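Ekeo hand-held gripper build: frequently asked questions

Last revised September 28, 2020

These are the questions that come up most often from people building the Ekeo pair at home or at a bench in the Trostley shared workshop. Ekeo is a set of two hand-held grippers, one for each hand, with a head-mounted camera and a marker cube on each gripper. The recordings are used to train a pair of robot arms. Build drawings and the parts list are on the downloads page. Read the parts list before asking about screws.

GENERAL

What does the finished build do?

It records the position and opening of two grippers while a person does an ordinary job with them. The camera on the head sees both hands and whatever they are working on. The cubes give the position and angle of each gripper. A sensor in each handle gives the jaw opening. Istik, our logging program, writes all of it to one folder per take.

Do I need a robot arm to start?

No. You can build the pair, calibrate it and collect takes without owning an arm. The arm is a separate project and takes up a good deal more space.

Is there a kit?

There is no kit. You print the parts, buy the electronics and cut the foam yourself. Members at Trostley can use the printers at the usual rate for filament.

PRINTING

Which material should I use?

PLA is fine for the handles, the jaws and the cubes. PETG is better for the trigger link, which flexes at the thin end. Do not print the link in PLA. It will hold for a while and then snap at the pin hole.

Does the colour matter?

It matters for the cubes and very little elsewhere. Cubes should be white and matt. The black squares are either printed in a second filament or applied as paper labels. Glossy labels cause most of the dropped readings reported to us. We print handles in pale grey because it is what the workshop buys in bulk.

How long does one gripper take to print?

A full gripper with its cube takes 31 hours at the supplied settings. The cube accounts for little of that. You can save time on the handle by lowering the infill, but leave the jaws as they are.

My jaws do not close evenly. What is wrong?

Check these in order:

1. Both gear halves are fitted with the dot facing outwards.
2. The gears are meshed on the same tooth. One tooth out gives a visible lean.
3. The pivot screws are snug and the jaws still swing under their own weight.
4. The pads are the same thickness on both sides.

If all four are right, the pivot holes have probably printed undersize. Run a 3 mm drill through by hand.

What are the pads made from?

Black closed-cell foam, glued into the recess on the inside of each jaw. Use contact adhesive and leave it overnight. Hot glue lets go on a warm day. Soft pads grip fabric well and wear quickly, so cut spares while you have the knife out.

MARKER CUBES

Can I make the cubes smaller?

We tried a smaller cube in July and went back. Detection was good at close range and poor at arm's length, where most of the work is done.

Can I use the same marker on both cubes?

No. Every face on both cubes must have its own code. The two sheets in the download are already numbered so that they do not clash. If left and right swap over during playback, the first thing to look for is a label from the wrong sheet.

How flat do the labels have to be?

Flat enough that no corner lifts. A raised corner catches the light and breaks the outer border, and the program needs the full border to find the marker. Press labels down with the back of a spoon.

Should the cube go on the base or on the jaws?

On the base. It has to stay fixed to the handle while the jaws move. A cube mounted on a jaw gives a reading that shifts each time you squeeze.

CABLES AND STRAPS

Why is it wired? Could it be wireless?

It could be, and several members have asked. We kept the wires because the timing is simpler and there are no batteries in the handles. One thin cable carries power and one carries the signal. They run down from the base of the gripper, along the forearm and past the sleeve to the harness at the back.

The cable pulls when I reach forward.

Leave a loop at the gripper before the first tie. Put both arms out at full stretch, as you would to lift something off a chair, and fix the remaining ties in that position. If you tie the cable with your elbows bent it will always be short.

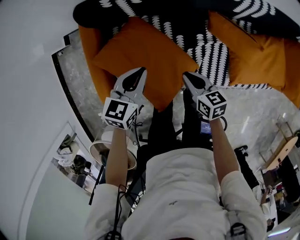 Sleeves are worth sorting out at the same stage. Push them up towards the elbow before you run the cable, as a cuff that slides down mid-take drags the ties with it. Buckles on the harness should sit where a chair back will not press on them, and any loose strap end wants tucking in.

How heavy is each gripper?

Ours come to 249 grams each with the cube and sensor fitted. Above 300 grams the wrist tires and the movements become slow and careful, which shows in the data.

RECORDING

What sort of task should I begin with?

Something soft, large and hard to damage. Cushions and throws are good first objects. They forgive a clumsy grip, they do not roll away and they can be put back in a slightly different place each time. Move on to cups and boxes once your takes play back cleanly.

How many takes are enough?

It depends on the task. Our cushion set has 555 takes, and the arms managed a usable result before we had finished collecting it. A set with varied starting positions is worth more than a larger one recorded from the same spot.

Does the floor or the lighting matter?

Light matters more than the floor. Avoid a bright window behind the work. Polished floors and glass doors can throw back a reflection of a marker, and the program will sometimes follow the reflection for a few readings. Istik flags these as jumps. Delete the take if there are more than two.

Can other people be in the room?

Yes, as long as they keep out of the working area and have agreed to be recorded. The lens is very wide and picks up more of the room than you expect, including anyone standing well off to the side.

Why is the picture so curved at the edges?

It is a fisheye lens. The calibration file corrects for it. Do not straighten the video before passing it to Istik, or the correction will be applied twice.

How often should I recalibrate?

Whenever the camera has been knocked, removed or refocused. Otherwise once at the start of a session. The calibration board must be mounted on something rigid. Card is not rigid.

FAULTS

The jaw opening reads 14 when the jaws are shut.

This is the unset value and means the zero has not been stored. Close the jaws fully, hold the trigger and press the zero button in the Istik settings page. Do each hand separately. If the reading returns after a restart, the settings file is read-only.

One hand vanishes when my arms cross.

The cube on the lower hand is hidden by the upper one. There is no fix in the software beyond filling very short gaps. Plan the task so that the arms stay side by side.

Can I fit the Stöcker jaws to this handle?

The Stöcker jaws have a wider pivot spacing and will not mesh with our gears. There is an adapter plate in the contributed parts folder. We have not tested it under load. It also moves the jaws forward by 8 mm, so the tool offset must be changed in both the recording and the arm settings.

Where do I report a problem?

Use the form on the project page. Attach the log from the take folder and state which version of the cube sheets you printed. Reports without a log go to the bottom of the pile.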